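Section 4. Setting up the shelf scale and the stock list

This section is for the person who looks after the snack corner or the small pantry in an office. You need the Fukley shelf scale, its power adapter, the four rubber feet and a phone or computer with the Orellana stock list already installed (see Section 3). Keep the small envelope with the calibration weight. It is easy to throw away with the packing paper.

4.1 Choosing the place

1. Choose a flat and hard surface. A table, a counter or a strong shelf are all good. Carpet is not good, also when it is thin.
2. Check that the surface does not move when you press on one corner with your hand.
3. Keep the scale away from the refrigerator, the microwave and any fan. Moving air changes the reading by a few grams.
4. Leave a space of 7 cm behind the scale for the cable.

Note: If you moved the scale from a cold room or a car, wait one hour before you switch it on.

4.2 Fitting the feet and levelling

1. Turn the scale over on a soft cloth.
2. Screw the four rubber feet in by hand until they stop. Do not use pliers.
3. Turn the scale back and look at the bubble in the round window.
4. Turn the front feet, a little each time, until the bubble rests inside the circle.
5. Press the grey button for three seconds. The display shows dashes and after this a zero.

Caution: Never lift the scale by its top plate. The plate is only resting on four pins and will come off.

4.3 Calibration

1. Remove everything from the plate.
2. Press the grey button two times. The display shows CAL.
3. Put the calibration weight in the centre of the plate and wait for the long beep.
4. Take the weight away. The display must return to zero. If it shows any other number, repeat from step 1.

Repeat the calibration every time you move the scale to another place, even if it is only to the other end of the same table.

4.4 Preparing the containers

The scale works with any container which stands fully on the plate. Open cartons are fine and many of our customers use the ones in which the goods were delivered.
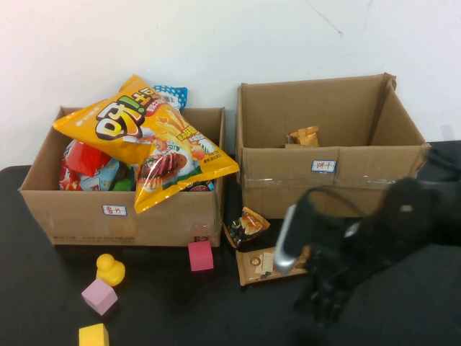 1. Weigh each container when it is empty and write this weight on the bottom with a marker. The list calls it the "tare".
2. In the stock list, open Containers and choose Add.
3. Type a name which your colleagues will understand. "Chips, salty" is better than "Box 2".
4. Type the tare in grams. For example, for a carton which weighs 910 g you type 910, without the unit.
5. Save. The colour of the container name changes from red to green.

You can save up to 18 containers in one list. If you need more, start a second list and give it a different name.

Caution: The total load must not be over 14 kg, container included. When the display shows three bars, take something off at once.

4.5 Adding the products

1. Take one full package of the product and put it alone on the plate. Lay it flat, so that no part hangs over the side and touches the table.
2. In the stock list, choose Products, then Weigh One.
3. Wait until the number stops changing and press Accept.
4. Type the name of the product and the best-before date. Write the month as a word, for example May, to avoid confusion between the day and the month.
5. Choose the container to which the product belongs.
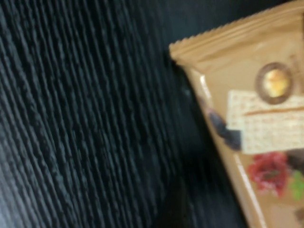 Figure 4-2. Single snack package on a dark surface.

Note: Packages of the same product can have a small difference in weight. If the list often shows one package too many or too few, weigh three packages together and choose Average.

Do not mix opened and unopened packages in one container. The list calculates only with full ones.

4.6 If the scale does not connect

1. Check that the small light beside the cable is on.
2. Close the stock list completely and open it again.
3. Hold the grey button for ten seconds, then repeat Section 3.2. Your containers and products stay saved.

If it still does not connect, write to Hannelore Vogler at our Bretmont service desk. Please include the serial number from the label under the top plate.

Text of this section revised September 2025 by Định La.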